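Support > Manuals > Shelving and Storage

This site uses cookies to remember your region and language. Accept | Manage settings

Findstead Modular Shelving
Section 4: Mounting the wall rails and loading the shelves

4.1 Before you begin

This section covers the two-rail wall-mounted version. For the freestanding version, go to Section 5. Read all of 4.1 through 4.4 before drilling.

You will need a stud finder, a 24-inch level, a tape measure, a pencil, a drill with a 1/8-inch bit, and a number 2 screwdriver. The rail screws are in bag A. The Marwat masonry anchors in bag B are for brick and concrete walls only and are not used on wood studs.

Check the rail length printed on the carton. Rails are supplied at 900 mm or 1000 mm. Both use the same brackets and the same screws, but the two lengths must not be mixed on one unit. The bottom slots will not line up.

CAUTION: Do not mount the rails to drywall alone. Toggle bolts and plastic expansion plugs are not approved for this product in any size.

CAUTION: Turn off power at the breaker if there is an outlet or switch directly above or below the planned rail position.

4.2 Marking the wall

1. Locate two studs spaced 16 inches apart, center to center. Mark both edges of each stud and then the center.

2. Measure up from the floor to the planned height of the top screw. Mark this height on the first stud.

3. Transfer the height to the second stud with the level. Do not measure up from the floor a second time. Floors are often out of level by enough to tilt the shelf.

4. Hold the first rail against the wall with its top hole over the mark. Plumb the rail with the level and mark the remaining holes.

5. Repeat for the second rail.

Note: The slot numbers stamped on the rails read from the top down. If the numbers are upside down, the rail is upside down.

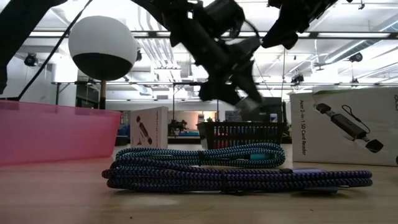 4.3 Fastening the rails

1. Drill a pilot hole at each mark, 2 inches deep. Keep the drill square to the wall.

2. Start the top screw of the first rail and leave it 1/4 inch proud.

3. Hang the rail on the screw and let it swing to plumb. Confirm with the level.

4. Drive the remaining screws from the bottom up, then tighten the top screw.

5. Fasten the second rail the same way. Before final tightening, insert one bracket in slot 6 of each rail and lay the level across the two brackets. The bubble must sit between the lines.

6. If the brackets are not level, loosen the second rail and move it within the slotted holes. The available adjustment is 3/16 inch. If more is needed, remove the rail and drill new pilot holes at least 1 inch from the old ones.

CAUTION: Stop if a screw turns without tightening. The pilot hole has missed the stud or the wood is split. Relocate the rail.

On brick or concrete, replace the 1/8-inch bit with the masonry bit size given on the bag B label, drill into the brick face or the solid concrete, and clear the dust before seating each anchor. Mortar joints do not hold the anchors reliably.

4.4 Fitting brackets and shelves

1. Tilt the bracket nose up, insert both hooks in the rail, and lower the nose until the bracket seats. A seated bracket has no vertical play.

2. Fit the second bracket in the slot with the same number.

3. Lay the shelf on the brackets with the grooved side down. The bracket noses engage the groove.

4. Push a Grasis locking clip (bag C) over each bracket nose until it clicks.

5. Leave at least three slots between shelves. Tall cartons and bottles may need more. Measure the tallest item to be stored and add 1 inch.

Note: Clips can be removed with a flat screwdriver inserted from below. A clip that has turned white at the bend is weakened and must be replaced.
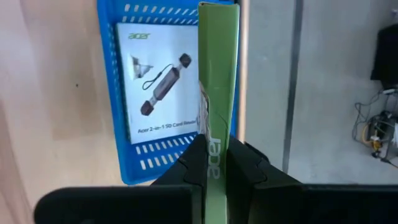 4.5 Loading

Load the lowest shelf first. Place heavy items over or near the brackets and light items toward the middle. Narrow boxes stored on end should stand with the wide side against a neighbor or a Ziltero divider (sold separately), as they tip easily when the shelf is bumped.

Maximum load is 44 lb per shelf, evenly spread. The load limit for the full unit is 169 lb on wood studs. On masonry, use the limit on the bag B label if it is lower.

CAUTION: Do not climb, hang, or lean on the shelves or brackets. Do not hang items from the bracket noses.

4.6 Checks after installation

1. After 24 hours under load, check every rail screw for movement and retighten by hand. Do not use an impact driver.

2. Confirm that all locking clips are in place.

3. Repeat both checks every six months, and any time the unit is moved or reloaded.

If a shelf bows more than 1/4 inch at the center, remove the load and turn the shelf end for end. If the bow remains, replace the shelf. Order part 2785 for the standard shelf. Locking clips are supplied in packs of four under the same order page.

Continue to Section 5: Freestanding frame.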